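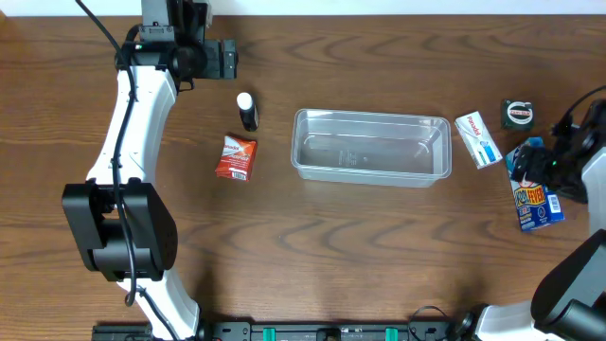 ## Recording bimanual sorting demonstrations

This procedure applies to operators contributing to the Rimwood sorting study, in which a policy is trained by imitation on pharmacy items placed into a clear plastic container. It was prepared by Nasrin Safavi and revised in October.

### Before recording

1. Check that both arms are secured to the rail and that cables follow the outer curve of each link.
2. Centre the empty container between the two grippers.
3. Place items on both sides of the container. Vary their orientation – a box lying at an angle is a valid start.
4. Mix shapes. The current set includes flat medicine boxes, among them a Panadol box, as well as a small bottle and a tin.

### Recording

Each arm handles the items on its own side. Begin with the item nearest the container and release it below the raised lip. If an item is dropped outside the container, discard the episode and reset the layout.

Operators record 17 episodes per session, then change the layout.

### Result to date

The policy trained on 1,706 episodes failed most often on the tin. Mahsa Zamani's analysis attributes this to late gripper closure, and nine further layouts have been added with the tin near the right arm. Labelling queries should be directed to Shahab Pakzad.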